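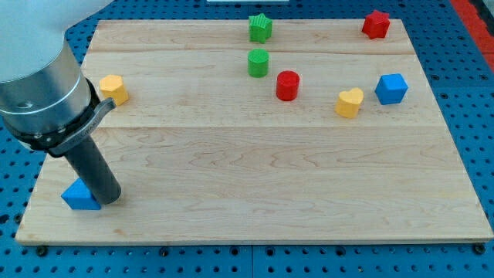
Subject: Re: [facilities-security] Transaction drawers at the Ulleven and Sorport counters

From: Finn Lenz
To: facilities-security list
Date: 11 May 2021

Dear colleagues,

Thank you for the comments received on the draft specification. I am replying to the message quoted here on behalf of the Ladness procurement office, and I would ask that further remarks be sent to the list and not to individual members of staff.

> The draft calls for a replacement of every pass-through drawer at both
> sites. At Ulleven the drawers are sound and only the locks give
> trouble. Could the office confirm whether a lock replacement alone
> would be accepted, and whether the night deposit hatch at Sorport
> is included? We were told in December that it would be handled under
> a separate order.
>
> We would also like to know who holds the keys during the work.

On the first point, a lock replacement alone will be accepted at Ulleven, provided that the drawer body closes flush on the public side and that the interlock prevents both lids from being open at the same time. Any drawer that fails either check must be replaced as a complete unit. The site manager should record the result for each drawer on the inspection sheet and return the signed sheet to this office before an order is placed.

On the second point, the night deposit hatch at Sorport remains under the separate order. The supplier, Mnguni, has quoted 2,062 for the hatch, including removal of the old frame and making good the wall. That figure does not include the alarm contact, as the existing contact is to be reused. If it proves unsuitable, the site manager should contact this office before agreeing to any additional charge.

The work covers 11 drawers in all, three of them at Sorport. Each counter position will be closed while its drawer is out of service. Temporary cover plates must be fitted at the end of every working day – tape or loose boarding is not acceptable, even where the inner shutter is locked. The opening for a standard unit is roughly 700 millimeters wide, and sites with a narrower counter should say so now, as the plates are cut to order.

Keys will stay with the duty supervisor at each site. They may be issued to the installer against a signature and must be returned the same day. Old lock cylinders are to be handed back to the site and must not be taken away by the installer. New keys will be sent to this office in sealed packets and released only after the supervisor has confirmed that the lock works from the staff side.

Several members asked about the speech panels above the drawers. These are outside the present specification and will be considered with the glazing next year. Requests concerning them should be submitted on the usual form.

A revised draft with these changes will be posted to the list shortly. Sites that have not yet returned their counter measurements are asked to do so before it is issued.

Sincerely,

Finn Lenz
Procurement Office, Ladness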